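Le poney qui ne voulait pas du maréchal

À Zumcombe, on ne demande pas si un cheval va bien. On demande s'il a tous ses fers, et la réponse vient avec un soupir. L'écurie loge 50 équidés sur un terrain que la pluie a depuis longtemps annexé, et la vie du lieu s'organise autour d'une seule visite, celle de Hamish Gourlay, maréchal-ferrant, attendu à huit heures et généralement présent à dix.

Ce matin de mai, il commence par Kinnear, un poney gris dont le caractère a fait fuir deux praticiens. Kinnear ne mord pas, il ne tape pas. Il s'appuie. Dès qu'on lui prend un postérieur, il confie à son visiteur la totalité de son poids, avec l'air absent d'un voyageur qui s'endort sur l'épaule du voisin. Gourlay, le nez contre le flanc de la bête, grogne qu'il a connu des mariages moins encombrants.

Le parage, pour qui n'a jamais tenu un pied, ressemble à une pédicure menée avec des outils de charpentier. On cure, on enlève la corne morte de la sole, on coupe la paroi à la pince, on passe la râpe. La corne pousse d'un petit centimètre par mois, d'où le rendez-vous toutes les six à huit semaines, que les propriétaires notent scrupuleusement et déplacent ensuite deux fois.

Vient la grande querelle. Faut-il ferrer ? Alasdair Imrie, qui possède une jument alezane et beaucoup d'opinions, a retiré les fers il y a un an, après une nuit de lectures. Sa jument a boité tout l'été, puis n'a plus boité du tout, et il raconte volontiers la seconde moitié de l'histoire. Dans le box d'en face, Tanvir Bhattacharjee fait ferrer des quatre pieds un hongre qui travaille sur route et qui, pieds nus, traverse les graviers comme un baigneur sur une plage de galets. Les deux hommes se saluent poliment. Ils ne se parlent plus de sabots.

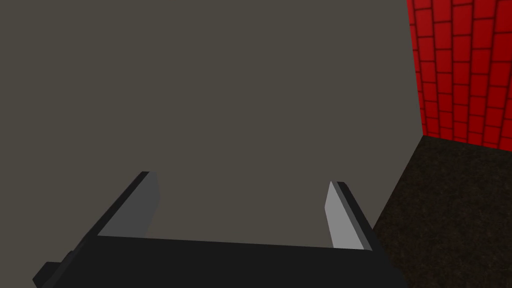
Pince robotisée à deux doigts, image de synthèse.

Gourlay, lui, refuse de choisir son camp, attitude que chacun prend pour de la lâcheté et qui relève surtout de l'expérience. Un bon pied sur un bon sol se passe de métal. Un pied plat sur du silex, moins. Entre les deux s'étend tout le reste du troupeau, avec ses fourmilières, ses seimes, ses fourchettes pourries par l'hiver et ses propriétaires qui ont lu quelque chose.

Reste l'argent. Un jeu de quatre fers revient à 116 euros à Zumcombe, déplacement compris, et la somme revient assez souvent pour qu'on finisse par la connaître comme son code postal. Gavin Rutherford, pensionnaire depuis toujours, a essayé les hipposandales, ces baskets pour cheval que l'on ferme avec des sangles. Il en possédait quatre. Il en possède trois — la dernière repose quelque part dans le bourbier de Fultgate, où il retourne parfois, au pas, en regardant par terre.

Vers midi, Kinnear a retrouvé ses pieds et Gourlay son dos, plus ou moins. Le poney pèse moins de 400 kilos, mais le maréchal jure qu'il en prend cent quand on lui lève la jambe gauche. Laurențiu Bălan, le palefrenier, balaie les rognures avant que les chiens ne les emportent. Ils en emportent quand même, et l'un d'eux en vomira sur le paillasson de la sellerie, comme la dernière fois.

La prochaine visite est fixée dans sept semaines. Imrie a demandé à passer en premier, Bhattacharjee aussi.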